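Skellness hand-held gripper kit, two-unit bundle
Reviewed by Marcelle Barbier
Jul 5, 2022

4 out of 5

Quick one, I have a budget meeting after lunch and half of this is my notes for it anyway.

Background: small group, we record pick and place work by hand and train arms on it later. Had money for one decent arm or a set of hand-helds plus a used arm. Went hand-helds. Would do it again, mostly.

What's in the box: two grippers, mounts, marker boards, charging lead, a spare set of finger pads. No case. For what they charge I expected a case. Ours live in a Prumier tool bag that cost next to nothing and fits them better than you'd think.

Ordering. Bought through Narkedo, who quoted 18 days and took 18 days. Fine. But the quote leaves off mounting hardware and the second year of software updates, and you only see those if you open the PDF attachment. Ask for the full quote. Mohit Rajput on their sales desk sent me a corrected one the same afternoon, no fuss.

Budget lines I missed the first time:
Finger pads. They wear. Put in 5 sets per unit for the year, not the one spare.
Storage. We filled our drives well before the end of the first project. Doubled that line for next year.
Operator hours. This is the big one. The gripper is cheap next to the person holding it.
Marker boards. Bent ones are no good and the replacements ship slow. Order extra up front.

Weight is OK for short sessions. Sandrine Delorme does most of our recording and wants a break every half hour, so plan the day like that and not on the sales sheet numbers. We set a target of 300 usable takes before paying for anything else and got there, but it took more afternoons then I'd put in the plan. Double whatever you write down for setup in a new room -- moving stuff, putting the board somewhere it stays put, checking the light.

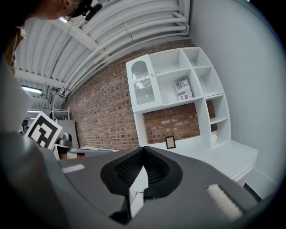 Calibration is the other time sink. First go took a whole morning, now it's quick, but the manual skips a step (you have to restart the app after swapping mounts) and support had to tell me. Support is good btw. Slow on Fridays.

Compared with the Rolland set we had on loan: Rolland is lighter and the trigger is nicer. It also costs a good bit more per unit and they wanted a service contract on top. Couldn't get that past Consuelo Hinojosa, who signs our purchases, and I didn't try very hard. If you only need one unit and hate paperwork less than I do, maybe look at it.

Minus one star for the missing case, the sneaky quote and a trigger that squeeks. Oil fixed it for a week.

Next year's plan is two more units, no second arm. Get the pads and boards on the same order or you pay shiping twice.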